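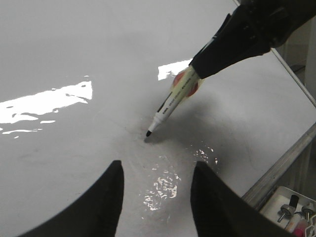 Rotulex Glossy Writing Film – 10 m roll

Turn a wall, a cupboard door or an old table into a surface for writing. Rotulex film is self-adhesive, glossy white, and can be cleaned with a dry cloth. We cut and pack it in our workshop and ship it in a hard cardboard tube, so it arrives without folds.

Item number: 417
Width: 40 cm
Length: 10 m
Color: white, glossy
Back side: adhesive, with paper liner and printed cutting grid

Where it can be used

The film holds well on painted walls with a smooth finish, on glass, on metal and on varnished wood. It does not hold on rough plaster or on wallpaper with a relief. Fresh paint must dry for 3 weeks before you apply the film. If you are not sure about your wall, please order the free sample piece first and leave it on for one night.

How to apply

Clean the surface with warm water and a little dish soap, and let it dry completely.
Cut the film a bit longer than you need.
Peel off a hand's width of the liner and fix the top edge. Check that it is straight – after pressing hard it is difficult to correct.
Pull the liner down slowly with one hand and smooth the film with the other, from the middle to the sides.
Small bubbles can be opened with a needle and pressed flat.
Cut the rest with a sharp knife.

Writing and cleaning

Use only dry erase markers. Ink that stayed on for many weeks may leave a light shadow, which goes away with our Pleser cleaning spray. Please do not use steel wool or scouring powder, they make the gloss dull and afterwards the ink goes into the scratches.

Light reflects on this film. For a room with a projector we recommend the matte version, Rotulex Kestcombe, sold in the same width.

Delivery and returns

Orders that come in before 2 p.m. leave the same day. Unopened rolls can be sent back within 40 days. Cut pieces we can not take back, except when there is a fault in the material.

The wider roll for classrooms is out of stock and will be back in February.

Questions about large surfaces or special cuts: write to Erhan Avcı through the contact form and give the measures in centimeters.

Goes well with: Pleser cleaning spray, Ankrah felt squeegee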